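3. What a second arm has to pay for

Most purchase plans for disassembly and refit cells begin with the arm and treat the rest as small change. We took the opposite view when costing the Rutherford cell, which handles desktop computers laid open on a slotted metal table. Trodar quoted for one arm and for two. The two-arm quote came with a claim of shorter cycle times, and we could find nothing in the supporting papers that tied the claim to work inside a real case, with its cables, drive cages and narrow gaps.
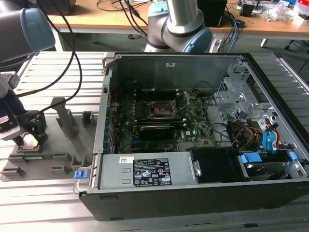
3.1 Grippers and spares

We set aside 25 per cent of the budget for grippers, fingers and spare joints. Trodar suggested 10. Our doubt about the lower share comes from the processor step (Figure 4), where the part is held by its edges over the socket and there is little room for the links between the memory slots. A gripper that suits this step may suit few others, and the supplier's price list assumes one tool for all of them. The Neno gripper costs less but was offered without a repair price, so we left it out of the comparison.

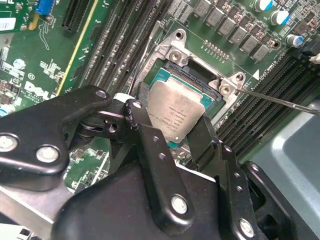 Figure 4. Processor held above the open socket.

Boards damaged in trials are rarely budgeted at all. We allowed for 20 scrap machines in the first year. Whether that is enough we cannot say, and we distrust any plan that claims to know.

Fixtures are the one item where we think the money is well spent. The grey printed plate beside the case, with a recess for the processor and a long slot for a memory module, took 5 per cent of the total, including redesigns. 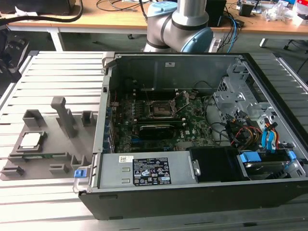 3.2 Service contracts

Pornico offered a yearly contract covering both arms but excluding the grippers, the parts we expect to wear first. We would advise other buyers to ask for the list of exclusions before the price. Our own figures leave the contract out, and the totals in the next section should be read with that in mind.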